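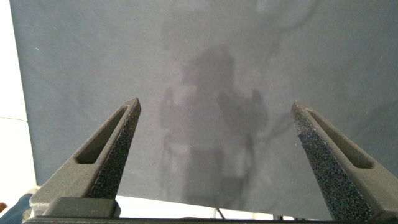
Open gripper over gray-blue fabric, wrist camera view.

Household and Floor Tasks Working Group
Minutes of the October meeting

Meeting opened at 9:30 a.m. Sites represented: Brullell, Itthorpe, Mistitz. Quorum met. The minutes of the previous meeting were accepted with one correction: under item 3, "folded" should read "folded once."

1. Fabric handling

Itthorpe reported on flat fabric. The working set now holds 2,084 attempts across towels, pillowcases, plain sheets and shop cloths. Results by size were discussed. Small pieces that start flat and square to the table can be picked up at a corner and folded once with few stops. Large sheets remain a problem. The gripper often takes hold of the fabric well but in the wrong place, and the second fold then starts from a crooked edge.

Brullell asked if the fault was in the gripping or in the choice of grip point. Itthorpe's view is that it is mostly the choice of point. On a plain sheet with no pattern there is little on the surface to mark position, and the wrist view may show one edge or none. The arm's own shadow on pale or mid-tone fabric was raised again. Soft shadows have been read as folds, and the arm has gone back to smooth an area that was already flat. Mistitz noted the same with gray shop cloths under a single overhead light.

Agreed: shadow errors to be logged under their own code from now on and no longer counted as missed grips.

2. Finger pads

Rough pads hold cotton and blends better than smooth ones. Lint builds up on them and has to be brushed off. Mistitz proposed a cleaning interval of 19 cycles. Itthorpe considers this too short for sheets and about right for towels. No interval was set. Both sites will record pad condition at the start and end of each run.

A question on pad wear was held over, as the supplier's replacement sizes do not match the current fingers.

3. Shop-floor chores

Brullell presented results from the Villca line. Moving empty bins between racks is done without help on most shifts. Wiping down benches is acceptable on clear benches only. Sorting used rags from clean ones is not ready, and the line has gone back to doing it by hand.

Time was discussed at length. A person folds and stacks a batch of shop cloths in over 2 minutes; the arm finishes the same batch well behind that, and the gap grows if a cloth has to be picked up again. Brullell holds that speed matters less for work left running overnight. Mistitz disagreed, pointing out that a stop at night stays a stop until morning. Both positions recorded at the request of the sites.

4. Can it be called ready

Draft wording for the yearly summary was read. The phrase "able to do laundry" was struck. Replaced with "able to fold small flat items placed on a table by a person." Loading, sorting and putting away are to be listed separately as not tested. Wording approved, two in favor, none against, Mistitz abstaining.

5. Actions

Itthorpe: add shadow code to the log sheet; rerun plain sheets with a second light.
Brullell: send bench-wiping stop times for Villca.
Mistitz: check finger drawings against replacement pad sizes.

6. Other business

Cable routing at the wrist to go on the next agenda.

Meeting closed at 11:10 a.m.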